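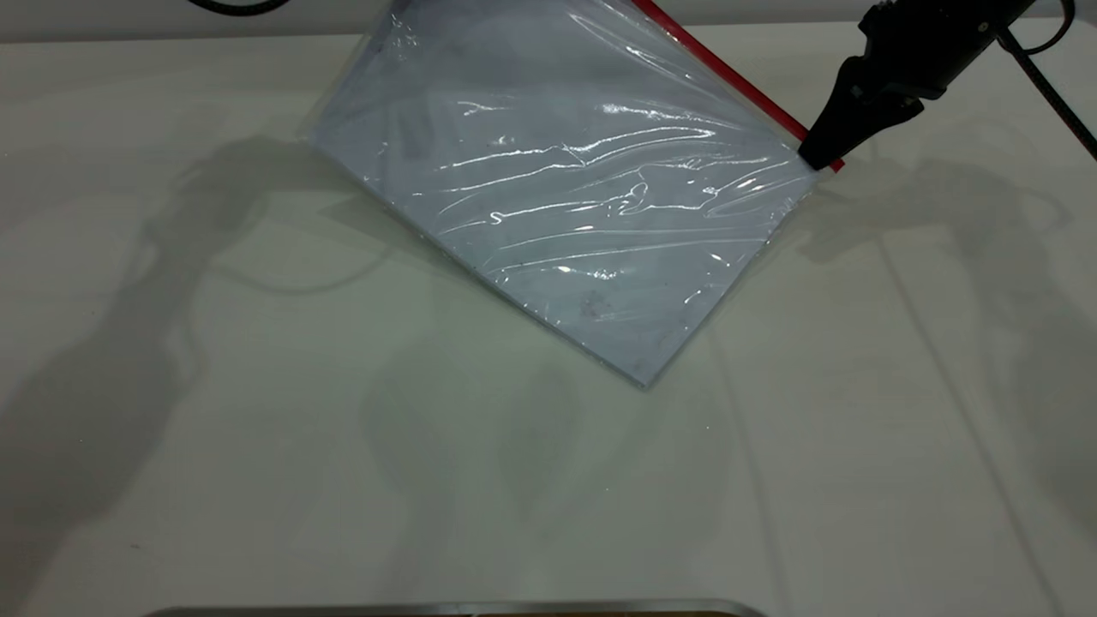 How long should I leave a sourdough starter in the fridge before it needs feeding again?

Posted by Filipa Cunha, May 31, 2023

I was given a little jar of starter by my neighbour when we moved to Nendomthorpe and I've grown rather fond of it, but I only bake at weekends and the daily feeding is getting through an awful lot of flour. Can it live in the fridge, and for how long?

Zinhle Radebe

Once a week is plenty for a starter kept in the fridge, and 9 days won't hurt it if you've been away. Mine has gone 14 days more than once and come back perfectly well, though it smelt rather sharp and had a layer of greyish liquid on top. You can stir that in or pour it off, whichever you like – I pour it off, as I find the bread a bit sour otherwise.

When you want to bake, take it out the evening before, throw away all but a good spoonful, and feed it with equal weights of flour and water. Leave it somewhere warm overnight. If it's sluggish in the morning, give it another feed and be patient with it, bless it. I do like a bit of rye in mine, it seems to perk things up no end!

Do leave the lid loose, and if you ever see pink or orange streaks or fuzzy mould, throw the lot out and start again.

Afonso Patrício

just feed it when you remember. mine's fine

Daiane Bezerra

I agree with Zinhle, but I'd add that a young starter is best left out on the worktop and fed every day until it's rising reliably. I put my first one in the fridge after 3 days, full of hope, and it never really got going, poor thing. If your neighbour's has been on the go for years you needn't worry at all. And keep the spare for pancakes – my lot ask for them every Saturday morning now.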